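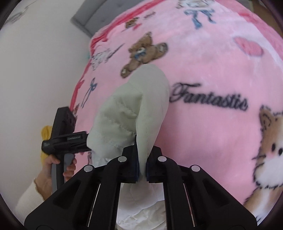
Home | Projects | Gallery | Notes | Contact

Gallery: Teaching by Hand, Soft Things

9 July 2020
Posted by the Araya workshop

In June we began the bedroom part of the Romura project. The idea is simple to say: a person holds a pair of grippers, does the task slowly, and the recording becomes a lesson for the robot. We planned 200 demonstrations with cloth and we have finished 239, so the people in the Brustberg office are happy with us.

Quilted fabric, two grippers. The fingers of the near one close on a narrow part, and the rest of the cloth stands up above them in a rounded fold. The second gripper comes from the left side, held by its handle.

The blanket behind is pink plush with cartoon animals, and it says "Fantastic" in black letters. For the learning such a busy pattern is welcome — a robot that has seen only plain sheets is easily confused later.

Cloth is harder for us than boxes or cups. It has no fixed shape, and two people never take it in the same place. We ask every new operator to make 40 practice rounds before we keep the recordings.

The next gallery will show kitchen towels, with the remote control station from Zerusix. There the operator sits in another room and sees only the screen, and the work goes much slower.

Previous gallery | Next gallery | Back to top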